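Thread by Desmond Kasprzak
3 min read
Print | E-mail this thread

We use cookies to remember your settings. By continuing you accept this. OK | Manage

1/ Second week of trying to get the small white table at Gulside into a state where I can leave it on a Friday and find it the same on a Monday. Notes so far, mostly for Mizanur Sivakumar, who asked.

2/ Where it stands: one low table, one file holder, black tape on the top.
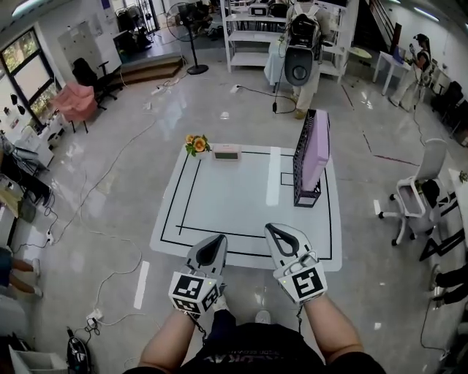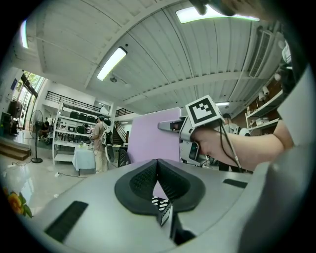

3/ Paper is most of the job. I went through 311 sheets in two evenings and kept 52. The rest was old delivery notes from Colis and three copies of the same Lombardi price list. What I kept has to stand up, because anything lying flat in that room gets another thing put on it within a day. So the black wire mesh file holder lives on the right side of the table and the board stands upright in it. I tried a plastic tray in September and it was full of pens by lunch.

4/ The file holder has its own square of black tape next to it. I am a big believer in tape. If a thing has a marked spot, people put it back without being asked. If it doesn't, it goes on the stairs.

5/ Same with the big rectangle on the tabletop. Black tape, with a few inner lines. I redid one corner because it had started to lift. Cheap tape does this. The Witotau roll has held up better so far and comes off without leaving glue.

6/ Flowers stay in the far corner. They are artificial, they need dusting and that's it. I moved them to the windowsill once and three people asked where they had gone, so back they went.

7/ The little pink and white clock sits just to the right of the flowers. It was a gift. It runs four minutes fast and I have stopped correcting it.

8/ Mizanur's question was whether a mesh holder is better than a solid one. For me yes, for two reasons. You can see what is in it from the side, and dust goes through instead of collecting in the bottom. The downside is that thin sheets bend and poke through the gaps. A stiff board at the back fixes most of that.

9/ He also asked about labels. I don't label the holder. I label the folders, top right corner, pencil. Pencil because half of them change name within a month.

10/ Floor next. Cables are the bad part. There is a long white and black tangle on the left that ends by the power strip. I have bought clips and a pack of fabric ties – 138 in the pack, far more than I will ever use, if anyone local wants some. Plan is to run everything along the wall and leave the tiles clear.

11/ The tile is light gray and glossy, so every crumb shows. I used to hate this. Now I sweep more often, and it takes two minutes.

12/ Not touching the white metal shelves yet. That is its own weekend. I want to take everything off, wipe down, and put it back by how often it gets used. Right now I couldn't explain the order to anyone.

13/ Chairs: the pink upholstered one stays by the window. The black office chair next to it can go anywhere as long as it isn't in front of the shelves.

14/ Someone asked what all this cost. Ties, clips, two rolls of tape and the holder. Less than a decent lunch for two. The time was the expensive bit.

15/ Will post again when the cables are up. If you have a clip that sticks to painted walls and comes off clean, send me the name – I have tried two and both took paint with them.

Get new threads by e-mail. Enter your address to subscribe.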